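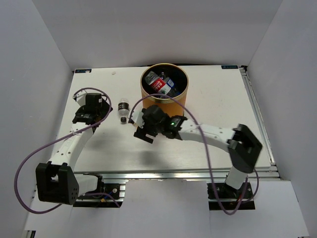 4. Shared Workspace Rules for Two-Arm Cells

2 min read

These rules cover any Gresstead cell where both arms can reach the same part of the table. Read them before you enable the second arm. The most common fault is two grippers closing on one object, and a small item such as the upright bottle between the grippers is the usual place for it. Only one arm may own an object at a time. The other arm holds its position until the owner has let go and backed off.

4.1 Before each run

1. Check that both base mounts are tight.
2. Move each arm by hand through its full reach. The cable must follow without pulling or catching on the bin.
3. Set the bin upright at the back of the table, where both arms can reach the opening.
4. Place the bottles. Leave room for a finger on each side of any bottle you expect the arm to pick up.
5. Close the enclosure and clear old faults on the Jidlow panel.

CAUTION: Keep hands out of the enclosure while either arm is enabled, even if both arms are still.

4.2 Mixed items

Crushed bottles, small bottles and loose caps all need their own grip settings. Do not use the full-bottle setting on a crushed one. If labels or caps touch, treat the items as a group and take the top or outer one first.

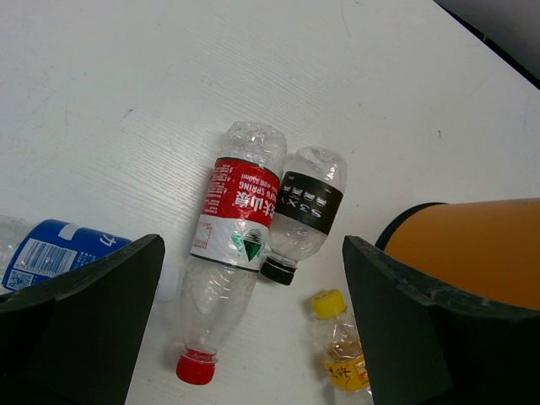
Figure 4-2. Gripper view of four bottles, with a crushed one in the center.

4.3 During the run

1. Start at low speed for the first 2 picks.
2. Watch the cables - not only the grippers - when an arm crosses the middle of the table.
3. If a bottle tips over or rolls, press Hold. Do not reach in to stand it up.

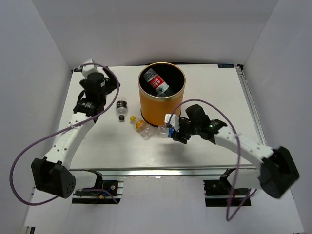

4. Wait for both arms to report Hold, then disable them before you open the enclosure.
5. Put the item back, close up, and restart at low speed.

NOTE: Fault 119 means both arms have asked for the same object. Clear it on the panel and log it on the Hadmont sheet.

Revised 11 Oct 2019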